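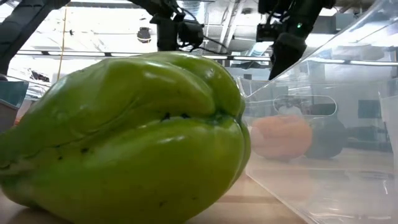 Notes for the pepper talk, Pilarside hall, June

Slide 1. Hello and settling in

Good evening, everybody, and do come further forward if you'd like to, there are plenty of chairs at the front. Thank Krešimir Vidmar for the invitation and for carrying the crates in. Say that I've been growing and cooking peppers for longer than I care to admit, and that tonight is about the plain green one, which I think gets a rather rough deal in most kitchens.

(Pause here for the latecomers. Leave the pepper slide up.)

Slide 2. Choosing a good one

Start with the skin. Glossy and tight is what we want, and you should see the light sitting along the tops of the ridges as it does on this one. Then pick it up, if the stallholder doesn't mind, and see that it feels heavy for its size. Mention my mother, who used to weigh one in each hand and hold up the whole queue at the greengrocer's.

Go on to shape. A pepper with deep folds is perfectly good to eat, it only asks a bit more of you at the sink. Water and grit like to sit in those creases, so run your thumb along them under the tap.

Slide 3. Little dark specks

Somebody always asks, so bring it up first. Point to the line of tiny specks in the middle crease. I'd press gently with a fingertip. If the flesh underneath is firm, I'd cut round the mark and carry on cooking. If it gives, or there's a musty smell when you open it, then off to the compost it goes. Tell the story of the tray of 10 I nearly threw away one summer, and how Yesenia Lozano rescued them and made a relish that we were still eating at Christmas!

Slide 4. Keeping them at home

Unwashed, in the salad drawer, and dry. If you like to have your vegetables out where you can see them, a clear bin is a lovely thing, and you do notice what wants using up. Choose one with a handle slot you can get your fingers through properly. Don't pile them more than two deep, and keep the cut ones in a lidded tub in the fridge, to be eaten within 3 days.

(Ask who keeps theirs in the fruit bowl. Be kind about it.)

Slide 5. Cooking

Green ones have that slightly bitter edge, and I'm very fond of it with eggs, or with sausages and a lot of onion. The Trajkovski recipe on the handout takes 685 grams of peppers, weighed whole, and I know that's an odd sort of figure, but it fills my roasting tin nicely and I've never seen fit to change it. Hot oven, a good slosh of oil, and turn them twice. Let them sit under a plate afterwards and the skins will slip off while you're laying the table.

If time is short, skip the stuffed ones and go straight to questions.

Slide 6. Questions and tea

Handouts are by the door. Remind people to bring their cups back to the hatch, and that seed swaps go on the long table until half past nine.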